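Chapter 7
Taking a Desktop Computer Apart

In this chapter
What is inside a desktop case
Reading a power supply label
Removing and storing the processor
Terms to know
Review work

Most people who use a desktop computer never open it. The case stays shut for years, and when the machine gets slow or stops starting, it goes to a shop or to the curb. Opening one is not hard. A typical office desktop can be taken down to its main parts with a screwdriver and a clear table, and most of those parts can be used again, sold, or sent to the right kind of recycler.

The work in this chapter follows the order used in the repair course at Pranelmont, where 200 retired office computers were taken apart in one school year. Of the processors removed, 77 went back into working machines. The rest were sorted for parts or scrap. You will work on one computer, with a partner, and you will keep every part you remove until the end of the unit.

7.1 Before You Open the Case

Shut the computer down through its menu. Unplug the power cord from the wall and then from the back of the case. Press the power button once and hold it for a few seconds to drain what charge is left on the board. Take off the monitor cable, the keyboard, and anything else that is still attached.

Touch bare metal on the chassis before you touch a part, and do it again whenever you come back to the table. If your room has wrist straps, wear one and clip it to the chassis.

Lay the case on its side and remove the cover. Before you unplug anything inside, draw a quick sketch of where the cables run. Students who skip the sketch spend a long time later with a loose connector in one hand.

7.2 The Power Supply

The power supply is a metal box that turns current from the wall into the lower voltages the other parts need. It is usually the easiest part to find, since it is one of the largest. Look for the label. Copy the maker's name and the model number into your notebook first, then the output ratings. Many labels also carry an efficiency logo with the number 80 in it, safety marks such as CE, and a recycling symbol. Some have a QR code that leads to the part number.

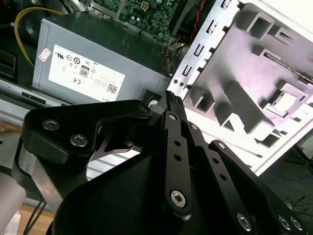 Hedvig Brekke writes that her class lost a good deal of time at this stage: We had a drawer full of supplies and no idea which case each had come out of. Now the first thing we do is put a numbered piece of tape on the supply and the same number on the chassis. Tape goes on the bare side, never over the label.

Her method works well and is used in the lab sheets for this unit. Write your team number on the tape before the part leaves the case.

Never open the power supply itself. The capacitors inside can hold a dangerous charge after the cord has been pulled. If a supply is faulty, it is replaced as a whole.

7.3 The Processor

The processor sits in a socket on the motherboard, under the heat sink. Take the heat sink off first, loosening its screws a little at a time in a crossing pattern. Clean off the old thermal paste with a lint-free cloth and alcohol.

Release the socket lever, raise the load plate, and lift the processor straight up. Hold it by its edges. The metal cover on top is called the integrated heat spreader. It protects the chip and carries heat to the heat sink. The thin circuit board under it has the contacts on its lower side, and these should not be touched.

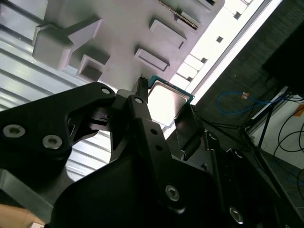
Should a bare processor ever be set down on the table, even for a minute? Trudy Rutherford thinks not, and tells her students to have the storage tray open and within reach before the lever is moved.

Terms to know: chassis, power supply, efficiency rating, heat sink, load plate, integrated heat spreader, thermal paste.

Review work: Copy the label from your power supply into your notebook, then write 2 sentences on why the supply is never opened. The lab sheet for section 7.3 is due with your cable sketch.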